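Teaching a Kitchen Crew to Set Up Pick Tasks in Simulation

If your workplace is getting its first robot arm, start in the simulator. I mean the whole crew, including the people who plan to have nothing to do with the thing! At Skulow we spent 14 shifts on this before any hardware went near the prep counter, and it changed how we split up the morning more than the arm itself did.

What follows is the routine we settled on for Campbell, our fruit and snack service. You need one computer, a copy of your kitchen model, and somebody who knows the real job by heart. That last one matters most.

Step 1. Write the job down the way you do it now. Ours said "take fruit from bowl, check for bruises, put on tray." Leave the checking in, even if the arm will never do it. You'll want to know whose job it becomes.

Step 2. Load the kitchen and place one bowl with one piece of fruit in it. Keep the bowl within easy reach of the arm. A crowded bowl is a great test later on and a miserable way to begin.

Step 3. Bring the gripper down over the fruit, slowly, and stop before you close it.
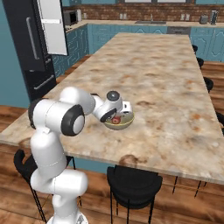

Written by the Anura training lead, Skulow kitchens
2nd June

With the gripper pointing straight down into a shallow bowl like this one, the rim is what you watch. Orbit the view and look from at least two sides. From one angle the fingers can seem well clear of the edge when they're nearly touching it.

Step 4. Close, lift, and hold. Then run it again with the fruit shifted a little. We ask each person for 27 tries, and we save the bad ones in a folder called Skutatport, where they've become our favorite teaching material.

Step 5. Swap seats. The cook runs the software and the software person calls out what a cook would do. This is the best hour of the whole course — people start redesigning the counter on the spot.

Step 6. Go back to the list from Step 1 and put a name beside every line. Bruise checking stayed with the early cook, who now does it with fewer interruptions. Refilling bowls became a job of its own, and we had to find time for it in the schedule. Put that in before launch, please. We added ours in May, after almost 3 weeks of squeezing it in between other things.

If the fruit slips, lower the approach a touch before you try a tighter grip.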